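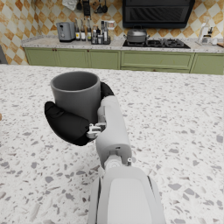 December, evening

Got to Flekholm just after four and stayed until they locked the outer door. Cold in the workshop again. The heater on our side only does the bench nearest the wall, and Leonidas had that one for his bicycle frame, so I sat in my coat.

The real arm first. I took the right elbow apart because it had started clicking on the way up. The bearing is fine. The printed collar next to it has a crack down one side, the same place as the last one. I drew it again with a thicker wall and put it on to print while I did the rest. Renu thinks the wall isn't the trouble and that I'm doing the screws up too tight with the plastic still warm. She may be right. I've set the small driver to its lowest and written that on a bit of tape on the handle.

The new motor boards from Nwosu haven't come. I was charged for 2 and the message says they are packed, and it said that last time I looked as well. The left arm can't move without them, so the left arm stays on the shelf and all the two-handed work is in the simulator for now.

Spent most of the evening on that. Nkechi has the Flirenis kitchen running on the workshop computer, the one with the speckled counter and the green cupboards, and she has sorted out the lighting so it doesn't take so long to draw each picture. I started with the grey mug. The fingers were sinking into the side of it, and the cause was the friction setting on the pads, which I had at 60 from some old test and never put back. Changed it, ran it again, and the thumb sits on the outside of the mug properly. I want to try the hold with the wrist turned further over, but I left that for another night.

Then cups. The job is to tip a small red piece out of one cup into the other with both cups in the air. I thought it would be easier than setting one down on the counter and it is a good deal harder. Each arm has its own small error and they add up at the rims. If the rims touch, the simulator gets upset and one cup flies off. If they are too far apart the piece drops between them. I spent a long time just on the approach, moving the two hands in slowly and stopping before the tip.
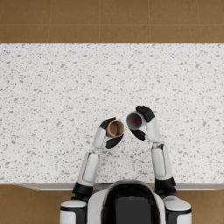

Paper cup in the left hand, white cup in the right with the red piece in it. Overhead view.

The overhead view is the most use for this. From the head camera the right forearm gets in the way and I can't judge the gap at all. From the top I can see that the right hand is a bit further forward than the left, and I don't think it should be. I need to check whether that is in the target positions or whether the right shoulder is set wrong in the model. If it's the shoulder then the mug work will need looking at again too.

Desta came over and asked why I don't use bigger cups. Fair point. I said I wanted them close to the ones we have here. He offered to measure the paper ones from the tea shelf properly, top and bottom, and he did it there and then and wrote it on the back of a parts bag. The bag is in my coat pocket. Must copy it out before it goes through the wash.

Set a batch of 300 tries going before I left, each with the start position shifted slightly. Nkechi would like 2000, but the computer is also used for the laser cutter and Lalit needs it first thing to cut signs for the Istholm fair. If the batch is still going when he gets in he is to stop it. I left a note on the keyboard.

Collar finished printing before lock-up. One corner had lifted off the bed but the hole measured right, so I'll use it. Haven't fitted it yet, it can cool properly overnight and Renu can be pleased about that.

To take next time: the long hex key, my own mug, the spare roll of black filament. Ask Lalit for the shelf key back. Ring Nwosu in the morning about the boards.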